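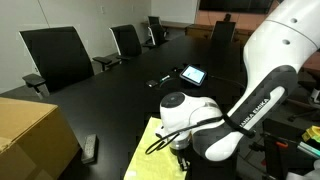

Home News Rooms and Bookings What's On Contact

Idska opens its long-table meeting room to local groups from April

Free evening bookings for clubs, tenants' groups and small charities

People in Fulavine who have been holding their meetings in kitchens, pub corners and parked cars will soon have somewhere better to go. Idska, the shared office building on the old market side of town, is opening its largest meeting room to local groups in the evenings, free of charge, starting in April.

The room has been used by the firms upstairs during working hours and has mostly stood dark after six. From April it can be booked by any group based in Fulavine that doesn't charge its members to attend. We are delighted to be doing this, and a little surprised at how quickly word has got about. Before we had put up a single notice, 10 groups had already asked for a slot!

What's in the room

The big black conference table stays where it is, and so do the black office chairs, which are proper padded ones with arms, kind to anybody who has sat through a long meeting on a folding seat. There is a television on the wall at the far end, over the wooden credenza, and groups are welcome to use it for slides, films or a call with members who can't get there in person. A small touchscreen stands on the table. Please leave it plugged in.

Yellow legal pads will be put out for anyone taking minutes. Take your pages with you when you go and leave the pad for the next group.

Tea and coffee can be made in the kitchen across the landing. Bring your own milk. The lift runs until the building closes at 10 pm, and the accessible toilet is on the same floor.
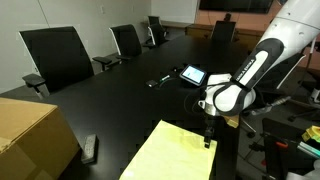
Asnakech Tesfamariam said the thing she was most looking forward to was a table long enough to spread papers on, after two winters of passing a single allotment plan from knee to knee. Her group, Min, looks after the growing plots behind the railway and has taken the first Wednesday slot. She added that several members had given up coming to meetings altogether when they were held upstairs in a café, and that she had already rung them all about the lift.

How it came about

The idea began with a survey Idska ran last autumn through the doors of nearby streets. Of the 886 households that replied, almost 500 said they belonged to a group or would like to, and finding a place to meet was the difficulty that came up again and again in the comments. One reply was written on the back of a seed packet and is now pinned up in our office.

Tralivix, the design studio on the first floor, has agreed to move its own evening sessions to the smaller room so that the large one is free. We are very grateful to everyone there.

Booking

Slots run from 6.30 pm to 9.30 pm on weekdays. A group can book one evening a month to begin with, and we'll look at adding more once we see how busy it gets. Ask at the front desk or use the form on the Rooms and Bookings page. We need a contact name, a rough idea of numbers and a note of anything that would make the room easier for your members to use.

Please push the chairs back in before you leave, switch the television off and put the remote back on the table. Keys go through the slot at reception.

Groups that would like to see the room first can drop in on any weekday at lunchtime.

Shared 10 times 0 comments

Contact: Idska front desk, Fulavine | © Idska | Back to top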